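Search this site Search Menu Skip to content

Two-Arm Control Software Moves to Second Release
April | Bronder Laboratory Newsletter, Software Section

The Rusten control package has reached version 2 and is now the standard software on the two-arm tables at the Bronder laboratory. The release replaces the separate programs that formerly drove each arm. Work over the winter centered on soft goods, and hats in particular, as a class of object whose shape cannot be assumed from one grasp to the next.

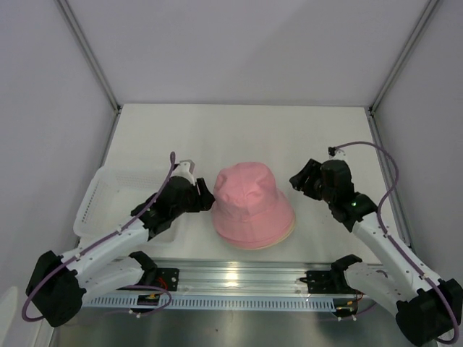
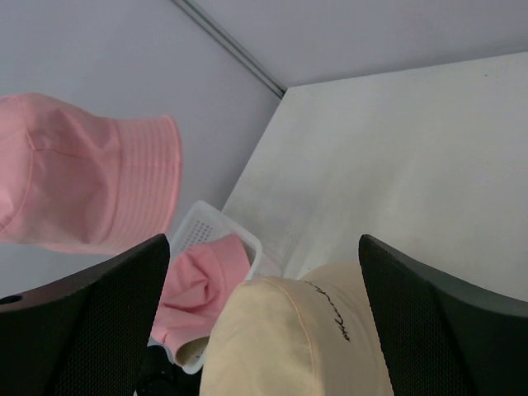 Hat handling with the two-arm station: the table view, and a close view from between the gripper fingers.

The principal change concerns timing. Under the first release, commands to the left and right arms were sent by two processes, each with its own clock. Small differences between them were of little consequence when the arms worked apart, but they became a source of failed grasps when both arms held the same piece of fabric. Rusten now issues both sets of commands from one loop, running at 200 cycles per second. A late reading on either side holds both arms at their last agreed position until the next valid cycle.

Perception has been revised as well. The package combines a fixed view of the table with close views from the grippers. The fixed view is used to find the object and choose an approach for each arm. Once the fingers are near the fabric, greater weight is given to the close view, where seams, folds and the line of a brim can be followed in more detail. Hats that overlap in a basket remain the most difficult case. Two hats of the same color may be reported as a single object, and the planner will then select a grasp point on the wrong one. A correction is being tested and will be included in a later update.

The planning module, known as Udari, is supplied with the release but may be run separately. It accepts a target region and returns paired paths for the two arms, checked against each other and against the walls of the enclosure. Staff who have written their own planners may continue to use them, provided that the output follows the Udari path format. A converter for older files is in the tools folder.

The release was checked against a library of 3,000 recorded runs held on the Bañez server. Each run can be replayed without the hardware, and the replay tool now marks the first cycle at which the new software would have issued a different command from the old. Users are asked to replay their own recordings before moving a station to the new version and to report any unexplained differences to the software desk.

Stations still on the first release will be supported for a further 4 months. Calibration files from that release cannot be carried over, and both arms must be calibrated again after installation. Revised instructions are available on the internal pages under Rusten, Setup.

Subscribe to our newsletter
Enter your email address
This site uses cookies to improve your visit. Accept Manage settings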